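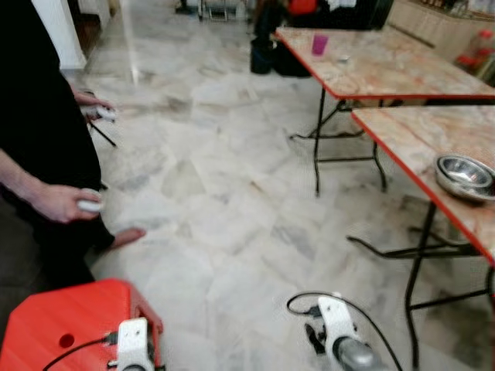 Ranking points should expire by match, not by calendar

31 Dec 2018

Most amateur racket sports leagues with a ranking table use a rolling year. Points won in August are counted until the following August and then removed. The method is easy to run on a spreadsheet, and players understand it. I think it is the wrong method for squash at club level, and the Wultstead regional ladder is a good place to see why.

The ladder had 164 ranked players when it closed for the season. A player who wins the Resier Open collects 2,000 points, the maximum for a single event. Those points stay on the record at full value for a year and then drop to zero overnight. A player can be ranked third in the region one evening and well outside the seeding places the next morning without having hit a ball in between. Nothing about the player's level has changed. The table has corrected an error that it was carrying for months.

The usual defense is that the rolling year rewards loyalty. Players come back to defend their points, so events fill their draws. This is true of a professional tour, where entry is a job. A club player misses the Resier Open because of a work trip or a sore Achilles, and the penalty for one missed weekend is the same as the penalty for a year of bad results.

The alternative is to count a fixed number of recent matches and let the weight of each one fall as new ones are added. Under this system a result ages only when the player plays again. A long absence freezes the rating, and a separate marker shows that it is old. The seeding desk can then decide what to do with a frozen rating, which should be a human decision anyway.

Tudor Onu, who ran the draws at the Voicu club for several seasons, objects that freezing protects people who stop playing while they are ahead. He is right about the risk. A player who sits on a good rating for most of a season and then enters one event gets a soft first round. The fix is a minimum activity rule for seeding: play a set number of ladder matches in the previous half season or go into the draw unseeded. The rating itself is left alone.

The second objection is cost. The Nultanus software used by the ladder does not support match-based decay, and someone would have to calculate it outside the system and load the results by hand. Mi-kyung Yeo did this for the women's second division as a trial. By her account the work took one evening a month once the formulas were in place. The seedings it produced were closer to the final placings than the official ones in most of the events she checked. One division is a small sample, and I would not claim more than that for it.

A smaller point concerns the size of the top prize. With 2,000 points on offer at one event, and far less at the monthly boxes, a single good weekend outweighs a winter of steady play. Match-based rating removes this problem, as it looks at the opponent and the score and ignores the name of the event. Organizers will not like that, since points are how they attract entries. They could offer better courts and earlier finish times.

The ladder rules are open for changes before the spring entries. I would run both tables side by side for one season, publish them together, and seed from the match-based one in the lower divisions first.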